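3.2 How people pile up their dishes

I went into this part of the study expecting tidy towers. Most of us learn early on that bowls nest and cups go inside cups, so I figured the 46 households we recruited in Mernodbridge would mostly sort by shape first and stack second. Boy, was I off! Of the 204 stacks we logged, only six kept all the cups apart from the bowls. People grab what's closest and make it fit, and the cups end up wherever there's room (Figure 2).

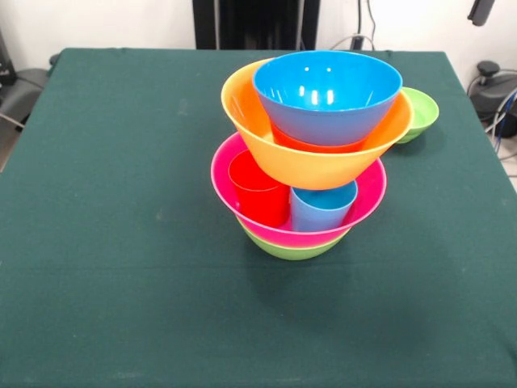

Figure 2. A mixed stack of plastic bowls and cups. Red and blue cups stand in the pink bowl and hold up the orange one.

I call this kind of arrangement a "bridge" – a bowl resting on cups that stand in another bowl. Kiani, the older sorting scheme we started from, has no category for it, so I had to add one. The tilt matters here. When the cups don't give a level base, the upper bowl leans, and anything nested in it leans along with it. I scored each bridge for lean and height using the Trallent scale, which is a bit clunky but easy to teach.

I also kept track of leftovers, meaning any dish set down beside the stack, like the small light green bowl in Figure 2. I left these out of the height scores but kept them in the item totals, and I come back to them in Section 3.4.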